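Saturday, late

Up at six to get to the hall before the junior teams. The bus to Sarmiento was on time for once. I taped my left ankle on the back seat, badly, and did it again when I got there. Court was already mopped. The rim at the far end still hangs a little low on one side and Rodrigo Quintana says the council have been told. They were told last season as well.

We played Poruva at eleven. They beat us by nine at their place and I had not been looking forward to it. Their centre is a head taller than anyone we have, and the plan was to front her and send help from the weak side whenever the lob went up. It worked in the first quarter. In the second they worked out where the help was coming from and started skipping the ball to the corner. Three threes from the same spot, in front of our bench. Esperanza Calvo called time out and drew it again on the board, then rubbed it out and said we would go zone until the half.

Down 11 at the break. I had two fouls, both reaching. I know better than to reach.

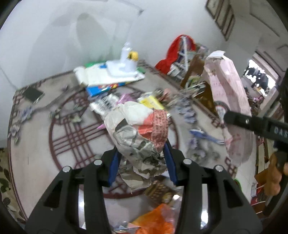
Crumpled newspaper, Saturday.

The third quarter was better. We pressed after made baskets and they threw two inbounds passes straight out of play. I came on with four minutes left in it and got a steal at half-way, then missed the lay-up — left hand, right side, no excuse. Followed my own miss and put it in. After that my legs felt all right. We were within three going into the fourth.

I won't write out the whole of the last quarter. We went ahead once, for a single possession. Then their guard went to the line four times in a row and made everything, and we took two quick shots we didn't need. One of them was mine. Lost by five. Nine points for me, and I think six rebounds, though the sheet says five. I didn't argue it.

Esperanza kept the talk short. She said the press stays in, the fronting needs another week, and anyone who wants extra shooting can have the hall on Tuesday from seven until they lock up. I put my name down. She also wants me to stop picking up my dribble when the second defender comes. I do it every time.
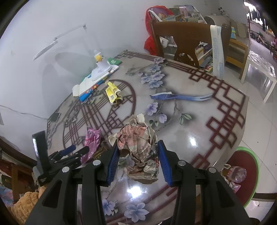 On the way out Rodrigo told us the Trondo money has come through, 3000 for the season, and it has to cover the away coaches, the new shot clock and the referees. I can't see it stretching to all of it. The old shot clock went blank twice today and the table had to call out the seconds. He wants their name across the back of the warm-up tops, which is fine by me as mine has a hole in it anyway.

Toter at home next. They run a lot and don't defend much, so it should suit us if we get back. They have a new point guard from somewhere up north who is meant to be quick. I'll probably be on her for at least half the game.

Ankle is a bit swollen on the outside, no bruise. Iced it twice, twenty minutes each time. Had soup and the rest of the bread. Washed the kit straight away this time and hung it in the bathroom. Need to buy more tape before Tuesday, the wide kind, and find the other knee pad — it isn't in the bag and I don't remember taking it off.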